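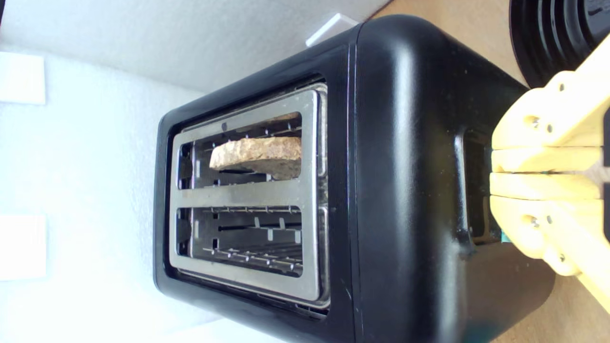
Fig. 1. A two-slot toaster from above, black housing with a brushed steel slot frame.

Week 4: How surfaces handle light – gloss, satin, matte

Welcome back, everyone! This is one of my favourite weeks in the course, and I hope by the end of it you'll be annoying your families by tilting every spoon in the house toward the window. Please have read the Temberg handout on light sources before class (the first half is enough, you can skip the part on filters).

1. Two kinds of reflection

When light hits a surface, some of it bounces off the very top layer and some of it goes in a little way, gets knocked around, and comes back out. The first kind is called specular reflection. It leaves at the same angle it arrived, like a ball off a wall, so you only catch it if your eye is in the right spot. The second kind is diffuse reflection. It goes off in all directions, and it carries most of what we call the colour of the thing.

Nearly everything you own does both at once. A ripe tomato is red by diffuse reflection and has a small white shine by specular reflection. Look closely at that shine – it isn't red at all! It has the colour of the lamp or the sky. Painters worked this out centuries ago and it still gives me a little thrill.

Metals are the odd ones out. Light hardly gets into a metal, so there is almost no diffuse part, and the colour of the metal turns up in the shine itself. Gold has yellow highlights. A red plastic mug has white ones.

2. Why black things show it best

A black surface swallows most of the diffuse part, and what is left over is mostly highlight. In Fig. 1 the rounded shoulder on the right reads as a lighter grey-black for this reason. If you want to learn how a finish behaves, get a black sample first and a white one last.

3. Roughness

Imagine the surface as thousands of tiny mirrors. On a smooth surface they all point the same way and the highlight is small, bright and sharp. Rough it up and the mirrors point every which way, so the same light gets spread over a bigger patch and looks softer and dimmer. Satin sits in between.

Brushed metal is a special case. The fine scratches run in one direction, and the highlight gets stretched out across them. Turn a brushed tray slowly under a lamp and watch the streak swing around. We'll do this in the lab, and it's lovely.

4. Curves

On a flat panel the highlight can vanish if you take one step to the left. On a curve there is usually some part facing the right way, so the highlight stays with you and slides along as you walk. A tight curve squeezes it into a thin line, a gentle curve lets it spread into a band. Car designers spend weeks on this.

5. Measuring gloss

A gloss meter shines a beam at a set angle and reads how much comes back at the matching angle. The usual angles are 20, 60 and 85 degrees. Start at 60. Use 20 for very shiny samples and 85 for very dull ones. Wipe the sample first, and take readings in more than one place!

Lab, Friday group

Work in pairs. Each pair gets 2 painted cards from the Villalba set, one lamp and one meter. Sketch the highlight on each card at three lamp positions, then take your readings. Iraklis Alexiou is running the lab and has the spare batteries. The lab is in room 145, and the black cards scratch very easily, so hold them by the edges.

Reading

Wanda Pietrzak's course notes, chapter 3, up to page 191. The section on pearl and flake paints is optional, but do look at it if you can – the diagrams are terrific.

Lab sheets are due October 3, 2025, before class. Next week: transparent things, starting with a glass of water.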